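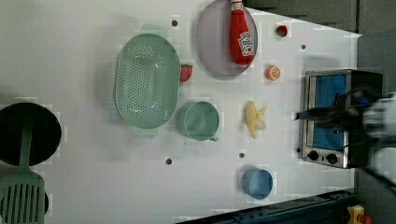

A two-mile stretch of the Koster Road will close to all traffic overnight while crews replace a damaged culvert near the Brullico turnoff, county road officials have confirmed.

The road will be shut from 8pm until 5am, beginning with the first night of work and continuing each night until the new pipe is in place and the surface has been patched. It will reopen each morning in time for the commute, with a single lane in use past the work site and a temporary signal controlling traffic in both directions.

Drivers heading between Koster and Damholm will be sent along Mill Creek Road and then north on the old county highway. The detour adds 14 minutes to the trip in normal conditions. Trucks over 10 tons are not permitted on Mill Creek Road and will have to stay on the state route through Flelov.

Fatima Yusuf, the county's road operations manager, said the culvert was inspected in April after a driver reported a dip in the eastbound lane. Inspectors found that the metal pipe had rusted through along the bottom and that soil was washing out from under the pavement.

"The road is safe to drive on today with the speed limit we have posted, but we are not going to leave it like that through another winter," Yusuf said. "We looked at doing it in the daytime with one lane open. The trench has to go all the way across, so for part of the job there is no lane to leave open."

The speed limit between the Brullico turnoff and the grain elevator was lowered to 25 mph after the inspection and will stay at that level until the work is finished. Sheriff's deputies have written 200 speeding tickets on the stretch in that time, according to figures given to the county board at its last meeting.

The crossing carries a small stream that runs dry for most of the summer but rises quickly after storms. Water came over the road at that point twice last year, and on one of those nights a pickup truck stalled in the eastbound lane. The driver got out without being hurt. The new pipe will be concrete and wider than the old one, and the ditch will be cleared for 500 feet on the upstream side.

Residents who live inside the closed section will still be able to reach their homes. They should come in from the Damholm end, stop at the barrier and give their address to the worker on duty. Anyone living west of the culvert will be let through from the Koster end instead. Visitors and delivery drivers are asked to arrive before 8pm.

Fire trucks and ambulances will not be able to cross the trench during the night hours. The county has agreed with both fire districts that calls east of the culvert will be answered from the Damholm station and calls west of it from Koster. Dispatchers have been given a map showing which addresses fall on each side.
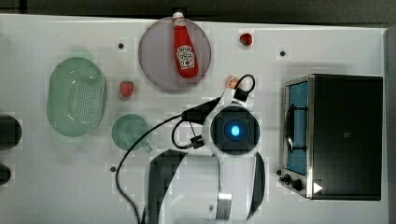
A red ketchup bottle on a gray plate, with a pale green colander to the left.

The late bus between Koster and Flelov will also be affected. The 8:40pm and 10:15pm departures will follow the truck route and will not serve the stops at Brullico or the grain elevator. Passengers for Brullico can get off at the state route junction, where a shuttle van will be waiting. No change is planned for morning or afternoon buses, although riders may see short delays at the temporary signal.

Salamatu Mohammed, who runs the gas station at the Brullico turnoff, said she had hoped the county would wait until after the harvest. Her station normally stays open until midnight and gets much of its evening trade from drivers on the way home to Damholm.

"I understand it has to be fixed. I drive over that dip twice a day," she said. "But we got the letter pretty late, and there was nothing in it about whether people could still get to us from the Koster side."

Yusuf said they could. The western barrier will be placed beyond the gas station, and signs reading "Businesses Open" will go up at the Koster end before work starts. She said the letter, which was mailed to 800 addresses, had been written before the position of the barriers was settled. A second letter with a map is being sent out.

Farmers with fields along the road had asked about moving equipment at night. The county said combines and grain carts can use the farm lane behind the elevator during the closure, with the owner's permission, but should not be taken onto Mill Creek Road after dark. The bridge on that road is narrow and has no shoulder.

Mill Creek Road itself has been a worry for people living there. Several residents told the county board that drivers already use it as a shortcut and that many go too fast past the houses near the church. Two portable speed signs will be set up for the length of the detour, and deputies will make extra patrols in the evening.

The work is expected to take nine nights if the weather holds. Heavy rain would stop the digging, and any night lost would be added at the end. The crew will not work on weekends, when the road will be open as usual with the temporary signal running.

Noise is likely to be heaviest on the first two nights, when the pavement will be cut and the old pipe broken out. The county said the cutting would be finished by 11pm on both nights. Backup alarms on the trucks cannot be switched off.

The last stage, a full repaving of the stretch, will be done separately in the spring. That job can be carried out one lane at a time and should not need another closure. Until then drivers will notice a rougher patch of new asphalt where the trench was filled – it is left slightly high so that it can settle over the winter.

Current closure times are posted each afternoon on the county road department's page and on the message board outside the Koster fire station. Residents with questions about access can call the road department between 7am and 4pm. Outside those hours, problems with the barriers or the signal should be reported to the sheriff's non-emergency line.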